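Home | Galleries | Sewing | House | About

T-Shirts, Crumpled and Otherwise

Posted Monday, March 17, 2025 in Galleries, House

Hello again from the land of laundry! It's a short gallery this month and a long ramble to go with it, so scroll for the pictures and stay for the rambling if you've got a basket of your own to ignore. I've been meaning to write up my whole t-shirt system ever since I redid the dresser, and a few of you have asked for it in the comments, so you only have yourselves to blame.

Click any picture to make it bigger.

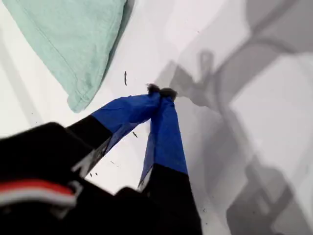 Bright blue on white.

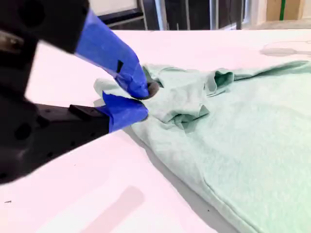 T-shirts are the hardest thing in my house to fold and I will die on that hill. Towels have corners. Jeans practically fold themselves along the seams. Even a button-down gives you a nice stiff collar to start from. A t-shirt is a floppy bag with two little flaps on it, and the minute you pick it up by the wrong spot the whole thing turns into a heap and you've lost track of the front. Look at the mint green one in the second picture — lifted in the middle so it's bunched into a little ruffled mound, with a flap of cloth poking out to the left, and meanwhile the body of the shirt is lying there perfectly smooth on the right. That's exactly the stage where I start tugging at things, and tugging is the mistake! All it does is drag the smooth half into the mess. What works for me is to leave the smooth part alone, put a flat hand on it, and ease the bunched part away from it with the other hand.

(I do love a mint green, by the way. It's one of those colors that looks good in a drawer even when the folding is terrible.)

The table

For years I folded on the bed, and my whole approach to laundry was shaped by the fact that a bed is soft. Everything sinks in the middle. You make a lovely sharp crease and then the comforter puffs up underneath it and the crease wanders off. I switched to a hard tabletop last May and I can't believe I waited so long. A plain light-colored top is the nicest, I think, since you can see the edges of a shirt straight away and you notice lint, loose threads and that mystery smudge before the shirt goes back in the drawer. My own folding table is a secondhand one from the big thrift place on Xavier, and it lives behind the door with its legs tucked up. It wobbles a bit. I put a square of cardboard under one foot and that fixed it until the cardboard got kicked across the room, and now it wobbles again.

Height matters more than you'd think! If the table's too low you finish a load with an aching back and a bad attitude. Mine is 34 inches, which suits me fine in slippers and is slightly wrong in shoes.

Getting the shirt flat

So this is my routine, such as it is. I turn every shirt right side out before I even think about folding, and I do the whole basket in one go. Doing it shirt by shirt makes me cranky. Then I find the shoulders. Not the hem, not the sleeves, the shoulders — if you've got a shoulder seam in each hand you can give the thing one good shake and most of the wrinkles drop out by themselves. Lay it face down, collar away from you, and sweep your palms out from the center toward the sides.

Then check the sleeves. Sleeves are sneaky. There's nearly always one that has folded under itself, and you don't find out until the shirt is done and there's a lump in it. Hems curl too, especially on thinner jersey, and I've made my peace with that. You can press a curled hem, sure, and it will be curled again by next week.

If you've got a shirt that twists, where the side seam has crept around toward the front, stop trying to line up the seams. I wasted so much time on this. The fabric was cut a bit off grain, the seam has gone where it wants to go, and you'll get a much neater fold by ignoring it and going by the shoulders and the bottom edge.

The fold itself

I've tried a whole bunch. There was the cardboard-board method (fun for one load, then the board got bent), there was the quick pinch-and-flip one that everybody was doing for a while, and there was a rolling phase we don't need to talk about. I've landed on the most boring one. Side in, sleeve back on itself, other side in, sleeve back on itself, and then up from the bottom in thirds. It makes a little packet that will stand on its edge if you're gentle with it.

The pinch-and-flip is very satisfying when it goes right, I'll give it that. You take hold at the shoulder and halfway down, cross over, grab the hem, shake it out and lay it down, and if you've picked your spots well you get a finished shirt in one move. If you've picked them badly you get a knot. I'm a bad-spot picker. My problem is I grab too much cloth, a whole fistful, and then the fold line ends up as thick as a rope. A smaller pinch, just the layers you need, is the thing to practice if you want to learn it. And practice on a medium-weight cotton! A slinky shirt will break your heart.

Kids' shirts get folded in half and then in half again and that's all they're getting.

The dresser

OK, the dresser. It's the Storik, the wide low one with the shallow drawers, and I bought it because of those shallow drawers. Deep drawers are where t-shirts go to be forgotten. In my old one I wore the top layer over and over and the bottom layer had basically retired. Now everything stands on edge in rows, with the fold facing up, and I can see every color at once.

I put Ikum dividers in the top drawer and I have mixed feelings. They're the springy kind that push out against the front and back, and they hold beautifully until you overfill one side, and then they go over like a gate in the wind. I stuck little felt pads on the ends and that's helped. In the second drawer I just use a couple of shoebox lids, and I have to confess the shoebox lids are winning.

Rows go by how often we wear things and not by color, even though color would be prettier. Front row is everyday. Middle is the nicer ones. The back is painting shirts, gardening shirts and the ones that are too worn out for company but too soft to let go. I do let the colors fall where they like inside a row, and sometimes I get a lucky run of greens and blues and stand there admiring it like a weirdo.

Washing, quickly

I'm not going to lecture anyone. Cool wash, inside out if there's a print, and I turned the spin down to 1000 because the faster one was baking in creases that no amount of shaking would move. Take them out as soon as the machine stops (I know, I know). Ten minutes in a warm dryer and then onto hangers to finish, if you've got the space. I've got a shower rail. If a shirt sits balled up in the basket overnight, I drape it over a chair in the bathroom while somebody's having a hot shower and it's usually presentable by breakfast.

Pilling happens. That slightly mottled, heathery sort of knit hides it much better than a solid dark, so when I'm buying I lean that way. I check the collar as well, by giving it a small stretch in the store and seeing if it comes back. A collar that goes wavy on the hanger is going to be bacon by summer.

The ones that don't make it

Every spring I pull out the worn ones, and they go into the Kuselness bag. Kuselness is the name of my rag rug, which I've been making for longer than I'd like to admit and which will probably never be done. It's named after a typo I made on the label of the storage bin, and the name stuck. T-shirt yarn is wonderful stuff for it. You cut the body into one long continuous strip, give it a pull so the edges roll in, and wind it into a ball. Cut below the armpits and skip the printed part, as the print goes crackly. Thicker shirts make a fatter yarn, so try to keep the weights together or your rug will ripple. Mine ripples.

The bits left over, the sleeves and collars, get used for dusting and for polishing shoes. Sleeves are a perfect glove size if you tie off one end.

What's next

I want to tackle the sheets after this, fitted ones included, and I'd also like to do a gallery of just the rug if I can get enough daylight in that room. If you've got a folding method for long sleeves that doesn't end in a big lump at the middle, please leave it in the comments, I'm begging. Long sleeves are up next in the basket and I've been walking around it for 2 days.

Filed under: laundry, t-shirts, dresser, rag rug

Previous gallery: The Button Tins
Next gallery: coming soon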